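Fruit swap is back, and the table got bigger

If you have walked past the side door on a Friday lately you have probably smelled it before you saw it. The fruit swap started up again with the warm weather, and it has been the best two hours of my week ever since.

For newer readers: you bring what you have too much of, you put it on the long table, and you go home with something else. No money, no points, no sign-up. Last July we closed the season with 1,313 pounds weighed in, and I still have the notebook with the melon stain on the cover to prove it. The July before that it was 919, so you can see why I was hopping up and down when Ingvar Mogensen read out the number. We are hoping for over 3,000 across the whole summer this time, which sounds wild until you see what one plum tree can do when it gets going.

The Dương family brought the first green papayas, and they went fast. If you have only ever eaten papaya ripe with a spoon, please try it green! You peel it, shred it as fine as you can stand to, and toss it with lime, a little sugar, fish sauce, chili and crushed peanuts. Mrs. Dương salts hers first and squeezes it out hard in a dish towel, and she is right to – mine without the towel was soup. It keeps its crunch until the next day if you leave the dressing off.

A few people asked how to tell whether a papaya will ripen at home. Look for a bit of yellow on the skin. One that is solid dark green and rock hard will most likely stay that way, so make salad. One with some yellow coming in will usually get there on the counter in a few days. Keep it out of the fridge until it gives a little under your thumb.
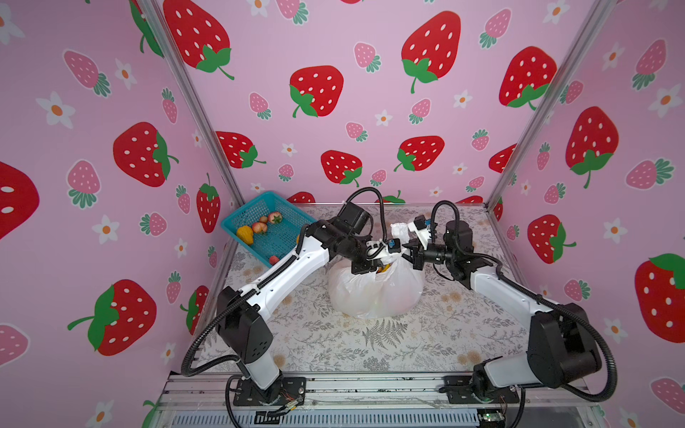
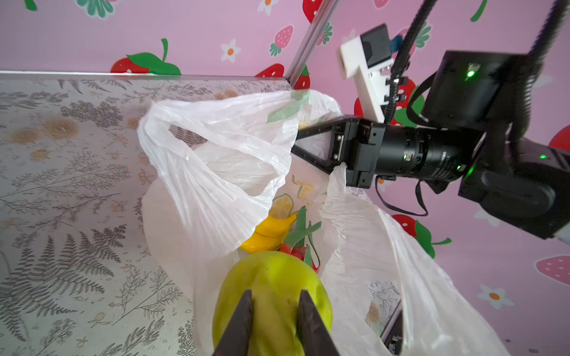
Bananas and papayas together will hurry each other along. I put mine in a paper bag with the top folded over and check every morning before coffee. Mangoes like the same treatment. Citrus doesn't care, so leave it in a bowl where you can look at it.

On to the plums. The Drundier Street trees are loaded, and the owners have said yes to picking again as long as we stay off the flower bed on the left side (please, please stay off the flower bed). Bring a ladder if you have a light one. We have 3 pole pickers to lend and they go to whoever gets there first. Wasps are already interested, so closed shoes.

Hilto Bakery has offered us their oven on the slow afternoon for drying whatever is too bruised to swap. I took home a tray of dried apricot halves from the test run and they did not make it to the weekend. If you want to learn how it's done, come and slice. You need a small knife and an apron, and you will get sticky up to the elbows.

The recipe sheets are growing too. So far we have green papaya salad, a plum cake that works with almost any stone fruit, and a lemon pickle from the Bimine Gardens crowd that I have been putting on eggs, rice, toast, everything. Leave yours in the red folder, handwritten is fine, but please write down the oven temperature. Two of last year's cakes are still a mystery to me.

Doors open at 4:30. Bags and boxes always welcome, egg cartons too – they are perfect for figs.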